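Teach it with your hands, and then do it again

When people speak about robots that learn, they speak mostly about the computer part. I want to say something for the hands. A robot that folds or hangs cloth has learned it from a person who did the same work many times, and I believe this person deserves more of our attention and better pay.

I worked for one June at Clalum, in the Rulville building, and I made 59 recordings on my best day. At first I moved as I do at home, quickly and without thought. My recordings were of little use. I had to learn to do one thing, stop, and do the next, and to take hold of the edge in the same manner each time. It is tiring in a way that is hard to explain to a manager.

Some say remote control is better, for then the person feels the limits of the machine. I have tried it for 14 days and I do not agree. With a joystick I was thinking about the joystick. With the tool in my own hand I was thinking about the cloth – and the cloth is the difficult part. A towel never lies twice in the same way.

So my opinion is simple. Let people show the work by hand, give them breaks, and keep the mistakes also. A recording where the corner slips and is taken again teaches more than a perfect one.

Two grippers, one towel:

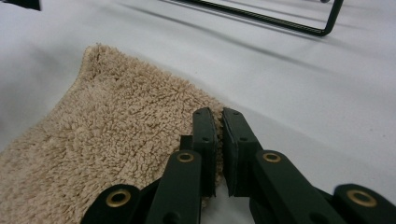
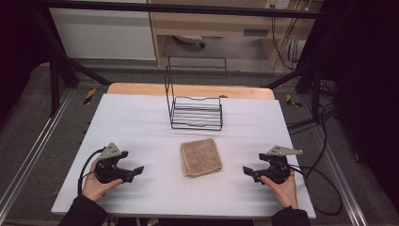

Mihret Jemal: I agree about the breaks, but I would not give up remote control so fast. At Fomitz we used both, and the mistakes made by remote control were closer to the ones our robot made later. Perhaps 14 days was too short?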